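Week 3 of teaching a robot by hand (sort of)

So I'm still at it! For anyone new, I've been spending my evenings in Tusum, the simulator I moaned about back in April, steering a robot arm with a little handheld controller so it can learn by copying me. Every run gets saved as a demo, good or bad, and my goal is 800 of them before I try training anything.

I'm at 65. Yes, I know.

The steering is way harder than I expected. Moving the arm sideways is fine, but turning the wrist while coming in close makes my brain melt, and I keep overshooting and then creeping back like I'm parking a truck. The worst part is that the robot learns the creeping too! A friend who's done this before told me to throw out anything with a long pause in it, so there went 14 demos I was pretty proud of (ouch).

What has helped is switching to the wrist view when I get near the box. I did all my early runs from the side and had no clue where the fingertips were. 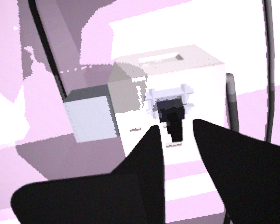

Wrist view, both fingers up close to the white box. Blue-grey cube on the left.

I also turned the controller speed way down, and my hand doesn't cramp up nearly as much. Next I want to try the Kandura plugin, which is supposed to smooth out shaky moves before they get saved. If any of you have used it, please tell me whether it messes with the timing!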